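Robot Rules: How We Stay Safe Around Robot Arms
by Treasa Lenihan
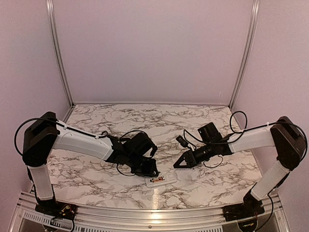

Two robot arms at their table, with a small white object to work on.

Hi! I look after robot arms at a workshop in Utbridge, and kids who visit always ask me the same thing: can I touch it? My answer is "not yet", and then I tell them the rules (I love the rules, sorry).

A robot arm is a bit like your own arm. It has a shoulder, a wrist, and a gripper at the end for grabbing things. But your arm knows when it bumps into your brother! Lots of robot arms can't feel a bump at all, so people have to do some careful thinking for them.

Rule one is my favourite: hands out when the power is on. Even a slow arm can pinch a finger, and the jaws of a gripper are just the right size for that.

Rule two, know where the stop button is. Ours is big and red and you don't need to ask anyone before you push it. My friend Liam once pushed it with his elbow while holding a sandwich. Good job, Liam!

Rule three is about cables. A cable needs enough slack for the arm to bend and stretch, but it shouldn't snag on anything. I check every cable before I start, which takes me about 5 minutes.

Then there's the walls rule. Side and back walls help mark out where the robot works, so you can tell its space from your space. They don't make it okay to lean in from the front, though!

Who makes up rules like these? Grown-ups from lots of countries meet and argue (politely) and write them down. The written-down rules are called standards. They're long and have hardly any pictures, but they help people build safer machines.

Want to try? Put tape on the floor around a chair, pretend it's a robot, and write your own rules for it. Mine had seven when I was done.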